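Household Robotics
Last updated: 20 March 2020

Chapter 16. Laundry as a Test Case

Whether a machine can do housework yet depends on which job is meant. Vacuuming a floor is largely solved. Folding a shirt is not, and this chapter deals with the gap between the two.

A plate keeps its shape when it is picked up. A garment does not. Each grasp changes the outline, hides some edges and exposes others, so a plan made before the grasp may be useless after it.
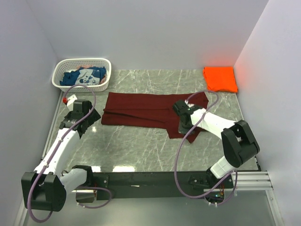 Figure 16.1. Two-arm folding cell with a partly folded garment.

Hüsnü Gökçe, in his notes on the Wovum trials, separates three problems: taking one item from a pile, finding its edges, and folding it. Most published work treats only the third. The basket of crumpled clothes is the harder part - layers overlap, and a sleeve may belong to any of them. A garment already spread on a table, with a gripper at either side, is a much easier start.
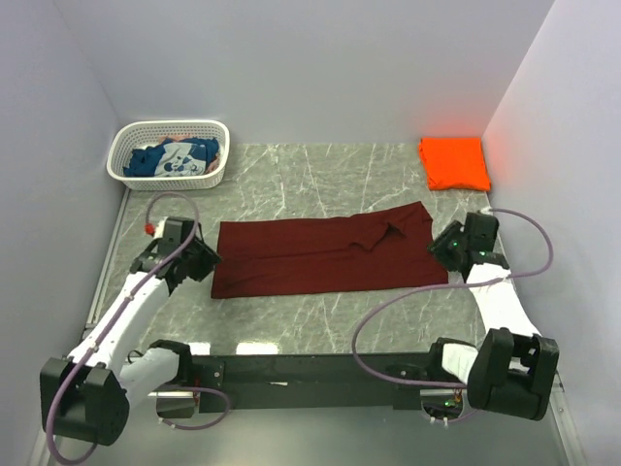
16.1 Measuring Success

A fold can be scored by its final outline, by the time taken, or by how often a person must step in. The three scores seldom agree. In this chapter a trial ends after 200 seconds, finished or not, and any human contact with the cloth counts as a failure.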